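Home | Programs | Presenters | Schedule | Contact

Varnavcombe Community Broadcasting
3/16/23

1/ Varnavcombe Community Broadcasting announces that Savvas Karamanlidis will step down as host of the evening sports program at the end of July, after 13 years in the chair.

2/ Mr Karamanlidis joined the station as a weekend scoreboard reader and was appointed host two years later. He has called six regional hockey finals and presented the annual athletics broadcast from Mondcombe.

3/ His long-form interview series, Flisness, began as a summer replacement program. It now reaches 4,000 listeners an episode and remains the station's most requested archive recording.

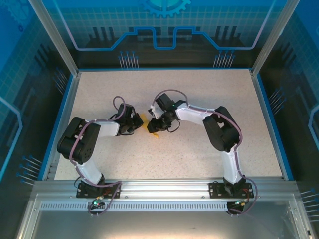

4/ The board has appointed Spyros Gkikas as his successor. Mr Gkikas is at present the station's rowing and cycling correspondent, and will share hosting duties for two weeks before taking over the program in full.

5/ The program will keep its current time slot and its theme music. Flisness will continue under Mr Karamanlidis on an occasional basis – dates will be published with the winter schedule.

6/ Listeners who wish to contribute a message to the farewell broadcast may write to the programming office at the Vörös Building, Varnavcombe. Messages should be no longer than one page and should include the sender's name and town. Recorded greetings are also welcome.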